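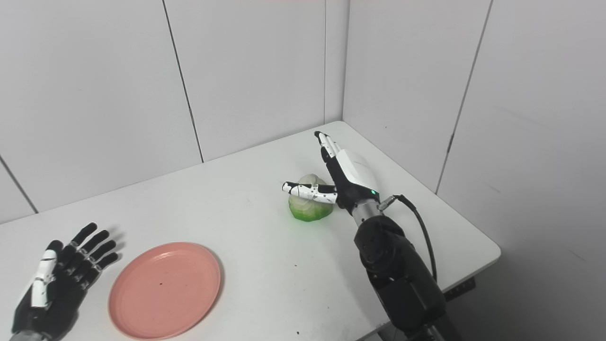
The right hand at the cabbage during Kereama's hand comparison; the pink plate is beside the left hand.

Kereama has finished the first round of its comparison of two multi-fingered hands for handling fresh produce. Both models, from Alard and Demska, were mounted in turn on the same pair of arms and run with the same Gustura controller, 12 trials per item. Items included a head of cabbage, to be picked up and set down on a plate.

The Alard hand completed 9 of its cabbage trials and the Demska hand six. Most failures came at thumb closure, according to test lead Usha Rai, where the outer leaf slid under the fingertip before the force threshold was reached.

"We had the threshold set for rigid objects," Rai said. "It has to come down for leaves."

Abhishek Joshi is revising the grasp settings. A second round, with head-mounted and wrist-mounted cameras compared on the same items, is planned for March.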